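Kitchen > Tables & Worktops > Clearing up after snacks

Quick one as I've got a table to clear. Snacks, drinks, wrappers everywhere, same every week. How I do it now, fast version.

Bring the bin to the table. Sounds daft. Saves all that walking with drippy cans. Small round plastic one is fine, stood right up on the cloth if you wipe the bottom first. Mine came from Hindley market, 200 pence (yes, two quid) and still going.

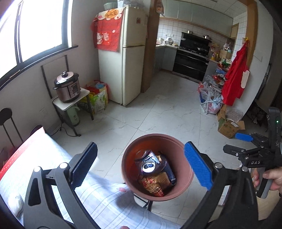
Light stuff fills a bin quicker than you'd think, so squash as you go. Press clear wrap down with the flat of your hand, dont punch it, it springs back. Cans on their own if your council takes them. Ours does.

1. Cans first
Tip the last drops down the sink, then crush. Lie them on their side so they dont roll off. Sponge within reach for the sticky rings.

2. Paper food bags
Shake the crumbs out over the bin, not the floor. Twist, fold the top over, in it goes. Greasy ones go in general waste here, check yours.
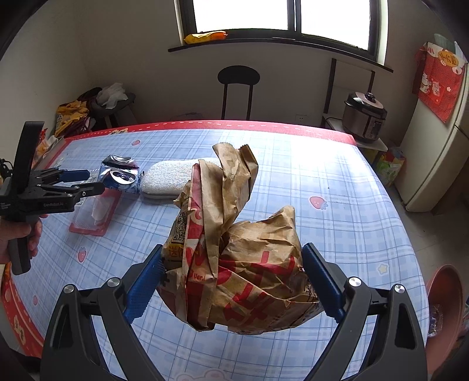
3. Trays and tubs
Lids off, quick rinse, stack them inside each other. Labels peel easier under warm water. If one wont shift after 4 goes leave it, life's short. Keep an old carrier bag for the clean ones, saves them sliding about teh worktop.

Little scraps last. Corners of sachets, torn strips, all that. Damp cloth picks them up better than fingers.

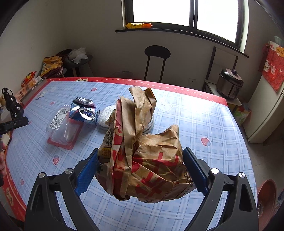 4. The cloth
Check plaid ones twice, crumbs hide in the pattern. Fold corners to the middle, carry outside, shake. Wash at 41 if your machine's as odd as mine, otherwise 40. Sauce on a border: cold water and a dab of washing up liquid, before it sets.

Comments

plaidandproud: Cold water on the border, yes! Hot set a stain in mine for good.

Moss_end: Does the bin not mark the cloth? I put a plate under.

kettle41: Our council wants cans uncrushed, worth looking up first.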